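I bought the Molis desk partition in April, when my neighbor at Tarkent took up speakerphone as a way of life. It's a pair of upright panels that make a three-sided excuse not to chat. It arrived flat, with 27 screws and a leaflet drawn by someone who had only heard of desks. 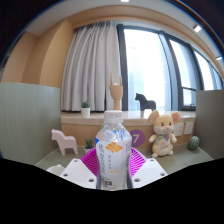
*Bottled water held in a gripper.*

Putting it up took me a lunch break and most of my good mood. The clamps are stiff, the panels are heavier than they look, and the wrench is the size of a toothpick. Chaimae Hajji from accounts held one side and offered opinions.

Does it block noise? A little. The speakerphone now sounds like it's coming from a closet – an improvement, though I can still follow the plot.
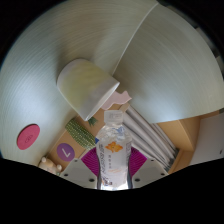
What it does block is eye contact, and for that I'd have paid double. People used to stop by to ask if I was busy. Now they have to lean around a panel to do it, and most can't be bothered.
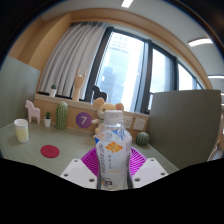

## Against the Clarkden

I had the Clarkden at my last job. It was softer and took pins nicely, but it leaned, a bit more each week, like a tired uncle. The Molis has stayed straight. Pins bounce off it, so my calendar is held up with tape.

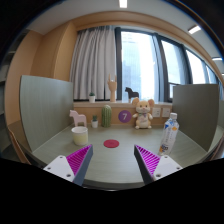
It also wipes clean, which the Clarkden never did after the soup. My only real gripe is the feet, which eat up desk space right where I'd like my elbows. Ragab sells slimmer ones separately, and I refuse on principle.

Four stars. I'd give it five if it came with a door.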